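Does my renters policy cover my stuff while it sits in a storage unit?

Posted by huvance_mom in Renters & Homeowners

Hi everybody, I hope this is the right board. We're between apartments this summer (long story, the new place in Valderrama got pushed back to August) and nearly everything we own is going into a unit at Lakanska Storage for 52 days. The front desk wants me to buy their protection plan, but I already pay for a renters policy through Neltiven and I'd rather not pay twice for the same thing. My policy has a line about property "usually located away from the residence" and a 10 percent limit, and I've read it so many times that the words have stopped meaning anything. I added up what's going in and got $3,897, mostly furniture, dishes and the kids' bikes. Am I covered or not? And do I have to keep the policy going when I'm not technically renting anything?

quietporch

Yes you're covered, renters follows you everywhere. Skip the storage plan, it's a ripoff.

ledger_and_tea

I'd be a little more careful than that, although quietporch is right that most renters policies do follow your belongings out the door. I spent a good many years answering phones at a small agency, and storage units came up every single spring, so let me try to save you some hold music.

The 10 percent line is the one to look at. If your personal property limit is $30,000, then 10 percent is $3,000, and your $3,897 would be over it. Some policies say 10 percent or $1,000, whichever is greater, and some have a separate paragraph just for self-storage, so read a page or two past where you stopped. Then check your deductible. Flood is normally left out altogether, and mold and mice often are too, so ask for a unit that isn't on the ground floor if they have one.

Please don't let the policy lapse while you're between places! Call and tell them your move-out date and where you'll be staying. Some companies will carry you for 30 or 60 days on a change of address and some want a new policy written, and you want that answer in an email. Ask them too whether the storage place will accept your declarations page as proof of insurance, as plenty of them will.
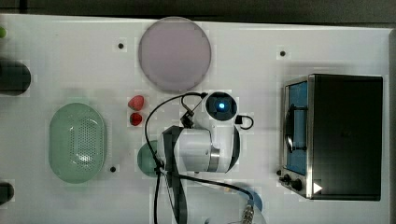

One more thing about the dollar figure: check whether you have replacement cost or actual cash value, and add your list up again using whichever one your policy pays.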